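Recap Writers and Viewing Panel Members Wanted

Lulholm Screen Notes – Estthorpe and remote
Part-time, paid per episode

We've been writing about television from two rooms above a bakery in Estthorpe for nine years now, and we're looking for a few more people to do it with us. 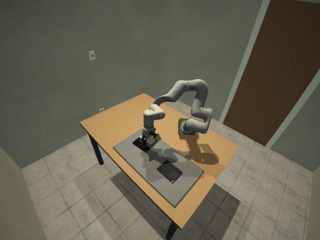
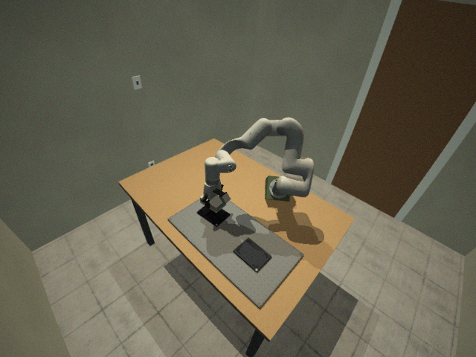
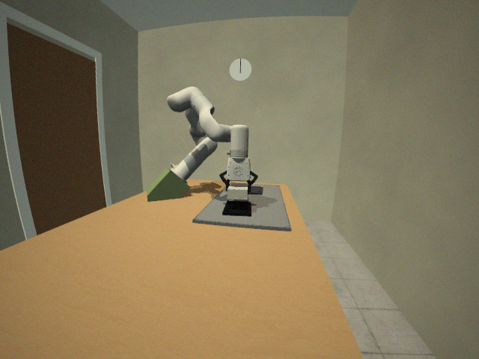
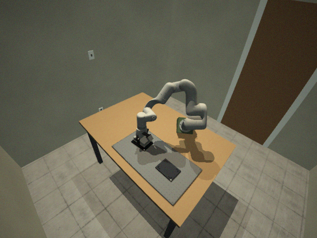
If you've ever finished an episode at eleven at night and found that you simply couldn't go to bed until you'd told someone what the brother meant by that last phone call, you already know most of what this job feels like. We write episode recaps, season previews and the occasional long grumble about a finale, and our readers are a loyal and talkative bunch who will write in before breakfast if you mix up the two sisters. (We've all done it. They're very kind about it, mostly.)

This fall we're taking on two new drama series and bringing back our coverage of older crime shows, and the people we have can't stretch any further without missing meals. So there are two ways to join in, and you're welcome to put yourself forward for both.

Recap writers

You would take one series and stay with it for the whole season. Screeners usually reach us a day or two ahead, though sometimes they don't come at all and you'd be watching along with everyone else. On those nights we ask for your draft by 9 the next morning, and one of the editors will be up with a pot of coffee to read it. Recaps run long here, and we like them that way. Tell us what happened in the order it happened, tell us what you made of it, and please let yourself be funny if you feel funny. What we don't publish is a recap by somebody who plainly dislikes the show and wishes they were watching something else. If you fall out of love with your series halfway through, come and talk to us and we'll try to find you a swap.

The rate is $111 per recap, paid at the end of each month. Previews and season wrap-ups are paid separately, and we'll agree on the fee with you before you start. You don't need to have been published before. Two of our longest-serving writers came to us from the comments section, and one of them had never written anything longer than a birthday card.

You will need a reliable internet connection, a fair grasp of spelling, and the ability to keep a secret, as screeners come with rules about what can be said and when. You can live anywhere you like, as long as you can work to Estthorpe time on episode nights.

Viewing panel

The panel is a lighter commitment, and a very sociable one. We need 40 people to watch the first three episodes of a new series and fill in a short form after each one – who you liked, who you didn't trust, where you got lost, whether you'd keep going. Your answers feed into our Samon column, where we set what the critics thought beside what ordinary viewers thought, and the two are often miles apart. Each form takes 15 minutes or so of your evening, and panel members receive a $40 gift card once all three are in.

Panel members should be 18 or over and shouldn't work in television or for a streaming company. Otherwise we'd love as wide a mix as we can get. We're especially short of people who come to a comic book show without having read the comics, and of anyone who works nights and catches up on everything in the afternoon.

How to apply

For the writing work, send us a recap of any episode of any drama you like, old or new, together with a few lines about yourself and the shows you could happily talk about for an hour. Please don't send a résumé unless you really want to. For the panel, just tell us your age group and the last three things you watched, including the embarrassing one.

Use the contact form and choose "Iwasaki desk" from the menu for writing, or "Panel" for the panel. Applications are open until the end of November. We read every one ourselves, so it may take us a couple of weeks to get back to you, but you will hear from us either way.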